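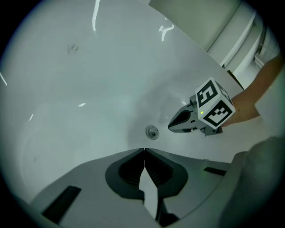 The Vorkness drain fault was a recurring failure in the Brarkel bathroom-cleaning robot, in which the machine lost its sense of where its own grippers were whenever it worked near the bottom of a glossy white tub. The fault was never dangerous in the dramatic sense. It did, however, produce a run of bent gripper fingers, one cracked drain cover and a long argument over whether a bathtub counts as a mirror.

Background

The Brarkel was developed by Zosotano, a small maker of service machines for hotels and care homes. It had two arms and was meant to scrub basins, pick hair out of drains and wipe down ledges while guests were at breakfast. Its handling skills were learned from people, who did the same chores with hand-held grippers carrying printed marker cubes. The position of each gripper was worked out from the camera views and the cubes, and the movements were then passed to the robot.

The first Brarkel machines went to the Vorkness, a hotel with 300 rooms and an unusual loyalty to the white bathtub. Company literature had called the setting "ideal for early deployment." Later editions of the same literature dropped the sentence.

The fault

The trouble first showed itself in September. A machine working in a seventh-floor bathroom lowered its right gripper toward the drain, paused, and then pushed down as if the tub floor were lower than it was. The force limit tripped and the arm stopped. After a restart, the machine did the same thing again with what the hotel's maintenance log called "real commitment."

Over the following weeks the fault came back in other rooms, nearly always within a hand's width of the drain. Staff noticed that it was more common after dark. Turning off the ceiling light above the tub often cleared it, and for a while this was the official remedy, at the cost of leaving the robot to clean what it could no longer see very well.

Early suspicion fell on the arm joints, which were replaced at some expense and found to be fine. The water supply was also blamed, as was a housekeeping cart that had been parked too close to a charging dock. The cart was moved. The fault stayed.

Cause

An outside review by the testing firm Ocampo traced the problem to reflections. A curved, shiny basin under overhead lights shows bright streaks that slide across the surface as the camera moves. The tracking software looked for fixed points in the view, and in a plain white tub it had very few to choose from, so it picked the streaks. These moved when the robot moved, which led the software to conclude that the robot had not moved as far as it had.

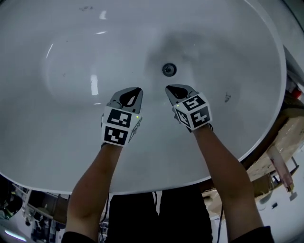

The same weakness was present in the recordings used for training. Tubs offer little to hold on to visually: a drain, the rim, perhaps a stain or a few specks. Ocampo checked 2,000 recorded attempts and found that the height estimate drifted most in the cleanest basins. Dirty tubs gave far better results, a finding of limited comfort to a company selling cleaning robots.

The review also found a second, duller fault. When the two grippers came close together over the drain, one marker cube could hide part of the other. The software filled the gap with a guess and recorded the guess with full confidence. Recordings containing these guesses had gone into training without any flag.

Correction

Zosotano made three changes. Bright highlights were masked before tracking, attempts with hidden markers were thrown out, and the robot was made to touch the rim of the tub lightly before reaching in, so that it had at least one height it could trust. The rim touch added 9 seconds to each bath. Hotel managers complained about the delay — some of them in writing, at a length that must have taken a good deal more than 9 seconds.

The force limit near drains was also lowered. This had been suggested before launch and turned down on the grounds that it might make the machine seem timid.

Later use

The corrected machines returned to the Vorkness and stayed in service there. A related error was later reported with polished steel sinks, where the rim touch helped less than expected. Zosotano lists those sinks as unsupported, in a footnote to the operating manual.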